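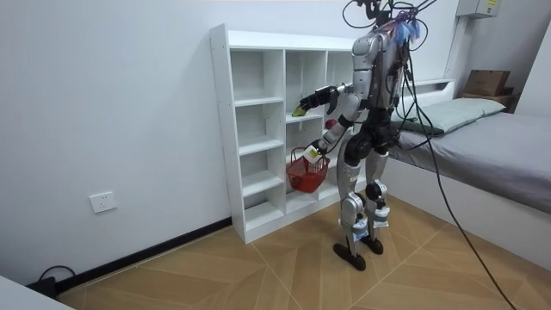
The purpose of our project was to compare two hand controllers for the same humanoid robot in a household task. The two controllers are called Fenamon and Perstead. The task was to take small objects out of an open cubby shelf and put them into a basket, and later to lift the basket up to the shelf. We selected this task because it needs both arms at the same time, and the two arms have different work. One hand must keep the handle of the red basket while the other hand goes into a compartment and closes over an object, such as the small green one on the shelf board. With a table task we would not see how a controller behaves when the fingers have a board under them and a panel on each side.

The report is written by Amancay Espinoza. The trials were done together with Telma Ibarra, who operated the robot in the second half of them. We changed the operator so that the result does not depend on the habits of one person.

1. The two controllers

Fenamon is a position controller. It receives a target angle for each finger joint and tries to reach it. When the finger touches something hard, the controller continues to push until the current limit stops it. We set the limit low in the first week of May and we did not change it after that.

Perstead also receives target angles, but it becomes softer when the current in the finger rises. The finger then stays in contact with small force. It has one more parameter than Fenamon, the softening time, and we needed nearly 12 hours to find a good value for it. This time is not included in the results, but a reader who wants to repeat the work should plan for it.

The arm controller was the same in all trials. It is the standard one from the Hekbridge software package, and we only reduced the maximum speed.

2. Procedure

We made 244 trials in total, one half with each controller. A trial had the following order:

The robot stands in front of the shelf with the basket handle already in one hand.
The operator moves the free hand in front of the chosen compartment.
The hand enters, closes and comes out with the object.
The hand moves over the basket and opens.

A trial was counted as good if the object was in the basket at the end and the shelf was not pushed from its place. We did not repeat a failed trial. The reason of the failure was written in the table immediately by the person who was not operating.

3. Results of the picking trials

Both controllers could do the task, but they failed in different ways. With Fenamon the most frequent failure was at the entrance of the compartment. A finger touched the edge of the board, continued to push, and the wrist turned a little. After this the operator usually could not correct the hand in the time we allowed. In 23 trials with Fenamon the failure was of this type. With Perstead we saw it only in a few trials, because the finger gave way and the hand could slide over the edge.

The weak side of Perstead was round objects. The fingers closed softly, and the object rolled to the back of the compartment before the grip was complete. Telma found that it helps to come from above and close the thumb first. We used this method only in the last trials, so we cannot say how large the improvement is.

For the handle of the basket we saw no clear difference. The handle is a simple shape for both controllers – once the fingers are around it, they stay there.

4. Lifting the basket with two hands

In the second part the basket was brought up toward the shelf with both hands. The first grip we tried was one hand on each side of the rim. It was not stable, because the two arms were never exactly at the same height. The grip that we kept is not symmetric. The left hand supports the basket from its lower side, and the right hand hooks its fingers over the handle and the rim. The basket is tilted in this grip, and its open side comes toward the head camera. We accepted this, because the operator can look inside.
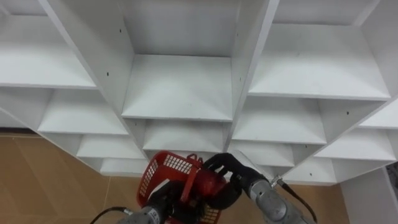 5. Problems and next steps

The cables took more of our attention than we planned. Before each series we checked that they had enough free length for the stride position of the legs, and we stopped when one became tight.

The head camera has a good view of the front edges of the boards, but the forearms cover part of the lower compartments when they are raised. For the next group we recommend a second view from the side, with a delay below 100 milliseconds.

We would also like to test the Ocampo fingertip covers, which arrived too late for this report. They could help Perstead with the round objects. The trial table and the parameter files are in the project folder, last changed 2023-08-26.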